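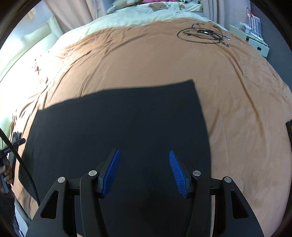 Tomgate Home Robotics Program
Participant Coordinator, Open Demonstration Series

Call for Participants: Household Handling Demonstration and Open Day

The Tomgate Home Robotics Program invites adults to take part in its next open day, to be held in December at the Derkari Building. Participants will watch a demonstration of household handling work, try the equipment themselves, and give written comments to the program staff. No technical background is required.

About the demonstration

The program studies how ordinary tasks with cloth and bedding can be taught to robots. An operator carries out a task by hand with a gripper tool, and the recordings are later used in training. The open day is centered on bedroom tasks: spreading and folding a cloth on a made bed, straightening a blanket, and moving small soft items from one place to another. Cloth is a difficult material for machines. It changes shape each time it is touched, and a fold that a person makes without thought may take many recorded attempts to teach.

Each visit lasts 2 hours. The first part is a demonstration by a trained operator, with time for questions. In the second part, participants work in pairs and use a hand-held gripper under supervision. Staff will explain how to open and close the jaws and how to hold the tool steady over a soft surface. The visit ends with a short questionnaire and an informal discussion.

Who may apply

We are seeking around 139 participants for the full series of visits. Applications are welcome from people who do household work at home or for a living, including home care aides, hotel and hospital housekeeping staff, and laundry workers. Students and retired persons are also encouraged to apply.

Participants must be 18 years of age or older and able to stand for short periods. A chair will be provided on request. Persons who have limited use of one or both hands are very welcome, and their comments on the tool will be of particular value to the program. Please note on the application form whether you are left-handed.

Employees of Maillard, which supplies materials to the program, may attend the demonstration but may not complete the questionnaire.

Arrangements on the day

Visits begin at 10:00 a.m. and 2:00 p.m. in Room 305. The room is on the third floor and may be reached by elevator. Participants are asked to arrive 15 minutes early to sign in. Groups are limited to six persons, and late arrivals may be moved to another visit if space allows.

Please wear comfortable clothing and remove rings and bracelets before handling the equipment. Coats and bags may be left in the lockers by the entrance. Personal photography is permitted during the demonstration but not during the practice period.

The practice period is recorded. Recordings may show participants' hands and sleeves – faces are removed before any material is used. A consent form will be sent with the confirmation letter and must be signed before the practice period begins. Those who prefer not to be recorded may attend the demonstration only.

Payment

Participants who complete the full visit will receive a gift card for the Felora café and store, together with a refund of local bus or parking costs. Receipts are required for parking.

How to apply

Application forms are available at the Derkari Building reception desk and may be returned there or by mail to the Participant Coordinator. Please state your preferred visit time, your occupation, and any access needs. Applications close at the end of November, and all applicants will receive a written reply. Those who cannot be given a place may ask to be put on the waiting list for the spring series.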